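Stoswood Household Recipe Text Collection

Data card, version 8
Last updated 7 March 2024

Summary

The Stoswood collection is a set of 1800 home recipes typed up from handwritten cards, notebooks and community cookbooks. Each recipe is stored as plain text with a small record of where it came from and how it was cleaned. The collection is meant for people who study home cooking, build recipe search tools, or want to work on messy ingredient lists.

The name comes from the Stoswood library, where the first box of cards was donated. Later material came from the Okum parish cookbooks and from families in Cloladar.

What is in the release

recipes.csv has one row per recipe.
ingredients.csv has one row per ingredient line, linked to the recipe by recipe_id.
sources.csv has one row per card box, notebook or printed book.
units.txt is the list of unit spellings and what we map them to.
CHANGES.txt is the version history.

All files are UTF-8 with Unix line endings. Fields that contain commas are quoted. Fractions are written with a slash (1/2), never as a single fraction character. Earlier versions mixed the two and this broke a lot of parsers.

Fields in recipes.csv

recipe_id: a short code, stable across versions. Codes of removed recipes are not used again.
title: as written by the cook, spelling kept.
title_clean: our spelling.
source_id: links to sources.csv.
category: one of 8 values (bread, cake, cookie, main, side, soup, preserve, other).
steps: the method, with original paragraph breaks marked by a vertical bar.
yield_text: "serves 6", "two loaves", "a big pan" and so on. Often empty.
decade: our best guess. Empty when there was nothing to go on.
legibility: 1 to 3, where 3 is fully readable.

Fields in ingredients.csv

recipe_id
line_no: position in the original list.
raw: the line exactly as written.
quantity, unit, item: split out by hand.
note: anything left over, such as "if you have it" or "sifted twice".

How the text was typed

Every card was read and typed by one person and checked against the original by a second. Where the two disagreed, the raw field has the reading they settled on and the recipe got a legibility of 2 or lower. Words that could not be read at all are marked [illegible]. Stains over a quantity are marked [stain], so that a missing number can be told apart from a number the cook never wrote down.

Abbreviations are kept in raw and expanded in the split fields. The hard case is "t" and "T". Most cooks used the small letter for teaspoon and the capital for tablespoon, but the Howlader notebooks use a capital for both. In those recipes we picked the unit from the amount and the ingredient, and filled the note field with "unit guessed". Please don't use the Howlader rows to check a unit parser unless you drop the guessed ones first.
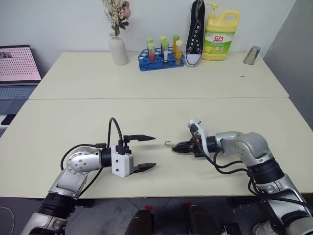
Oven temperatures were left alone. A cook who wrote "moderate oven" has "moderate oven" in the steps field. We tried converting these to degrees in an early version and took the conversion out again in version 6. Different cookbooks meant different things by "moderate", and users had no way to see which numbers were ours.

Brand names on the cards are kept in raw and replaced with a general word in item. A brand of shortening becomes "shortening". Package sizes such as "one small box" stay in quantity as text. We did not try to work out what a small box weighed.

What was left out

Recipes copied word for word from a printed cookbook still under copyright were removed when we recognized them. We have surely missed a few. If you find one, send the recipe_id and the title of the book.

Home canning recipes are included for historical interest. Many do not follow current safety advice and should not be cooked from or shown to the public without a warning. They can be filtered with category = preserve, though this also drops jams and a few pickles that go in the refrigerator.

Names, street addresses and phone numbers on the cards were removed. A first name inside a title was replaced with NAME, so there are a good many rows called "NAME's Coffee Cake".

Known problems

Cakes and cookies are overrepresented. People write down baking and cook supper from memory.

The decade field is weak. It rests on paper, ink, brands and whatever was clipped to the card. Treat it as a hint.

Some recipes appear more than once with small changes. We kept these on purpose. The near_duplicates column added in February groups them, but only within a single source.

Two-part recipes (a cake and its frosting) are one row in recipes.csv. Their ingredients run on in one list, and line_no does not restart at the frosting. A part column is planned.

Column sums of quantity mean nothing. The column is text.

License

The typed text and the tables may be used and shared with credit to the Stoswood collection. Scans of the cards are not part of the release. The donors gave permission for the text only.

Corrections

Open an issue with the recipe_id, the field, and what you think it should say. Fixes to raw are made only after someone has looked at the card again, so they can be slow. Fixes to the split fields go into the next version.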